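Bench notes, December
Stim output check, four-channel units, continued

Started 8:40. Picked up where I left off with the Broltine four-channel. Channels 1 and 2 were done before the break, so today was 3 and 4, then the battery question, then the lead wires if there was time. There was time for half of the lead wires.

Setup is the same as before: 575 ohm load across the output jack, scope on 10x, unit on bench supply set to 9.0 V instead of the battery so the sag doesn't get into the numbers. I let the unit run for ten minutes with all channels at low before taking anything. Su-bin Ko asked last time whether the warm-up matters. I took one set cold and one set after ten minutes on channel 3 and the difference is smaller than I can read off the scope. I'll keep doing it anyway so the sets match.

Channel 3, frequency knob at the 2 Hz mark: reads 2.1. At the 100 mark: reads 97. Pulse width 210 microseconds on the positive side and 208 on the negative. Peak current climbs evenly with the knob until the last eighth of a turn and then goes flat. Channels 1 and 2 did the same thing. I had put that down to the pots but four pots wouldn't all do it, so it must be the limiter coming in. Check against the schematic.

Channel 4, same settings: 2.1 and 97, which makes sense as they share the clock. Positive side 211, negative side 196. That is a bigger gap than the other three. Swapped the load resistor, swapped the probe, moved the ground clip. Still 196. Swapped the output cable with the one from channel 3 and the short side stayed with channel 4, so it is in the unit.

A 15 microsecond difference is not much but the whole point of a balanced pulse is that the two halves cancel, and over a long session at 100 Hz the leftover goes one way only. Put a DC meter across the load with a big RC filter on it. Channels 1 to 3 sit within noise of zero. Channel 4 reads a small steady offset and it grows with intensity. I wrote the values on the sheet taped inside the lid.
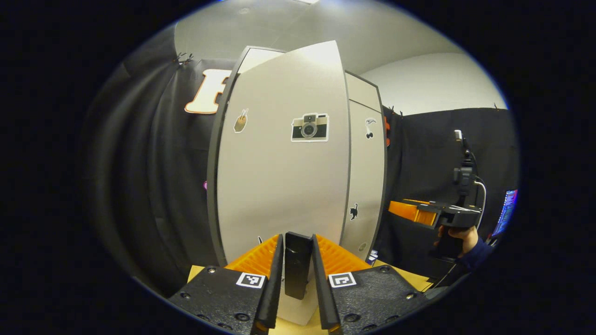 Opened the case a little after eleven. Four screws, one of them already chewed up from whoever was in here last. The channel 4 output stage has a coupling cap with a different marking from the other three. Same value printed, different maker, and it sits crooked on the board like a hand repair. Pulled it and measured: low, and leaky compared with a fresh one from the drawer. Put in a new one from the Amico bag (bin 24, second row, and there are three left, so somebody please reorder).

Retest on channel 4 with the new cap: positive 210, negative 209. Offset gone down into the noise with the others. Ran it for forty minutes at mid intensity and looked again, no change.

I have no record of who did the earlier repair. The serial card says the unit was in for a loose jack at some point and doesn't mention a cap. Please write the part on the card when you replace one, even for something small.

Battery question. The complaint slip said the unit "gets weaker through the day." Took it off the bench supply and put a fresh 9 V in. With all channels running at mid intensity the low battery light came on at 7.1 V, but output on all four channels was already down by then. The drop starts at 7.6 V, before there is any warning on the panel. So the complaint is real and it's how the unit is built. Options as I see them:

- Move the light threshold up. One resistor, easy to do, easy to undo.
- Tell the clinic to change the battery every morning.
- Leave it.

I lean toward the resistor. Su-bin would prefer not to change anything on a unit that goes back to a customer without asking them first - fair point. Holding until we hear back. Message sent through Poststead, ticket 723.

Lead wires. The bag that came with the unit has the small alligator clip type, mixed colors. Measured end to end while flexing the wire near the clip. Good ones stay under an ohm. Two of the red ones jump to open when bent to the left. One black one has a clip with no spring left in it. Cut the ends off all three so they can't go back in the bag. The rest of the bag still needs doing, and the Shim leads from the other clinic are in the tray next to them. Don't mix the two lots. The Shim ones have a slightly thicker jacket but otherwise look alike.

Other small things:

The scope's channel B knob is slipping again. Tightened the set screw.

Contact cleaner is low.

The 575 ohm load is really a 560 with a 15 in series. Both measure right. If we get a third one made up it should have a proper box and banana jacks, I'm tired of the clip leads falling off.

Still to do on this unit: close the case (left it open, lid on top, screws in the cup), replace the chewed screw, check the limiter against the schematic, finish the leads, write the cap on the serial card. Then a full pass on all four channels with the case shut before it goes in the out bin.

Stopped 4:15.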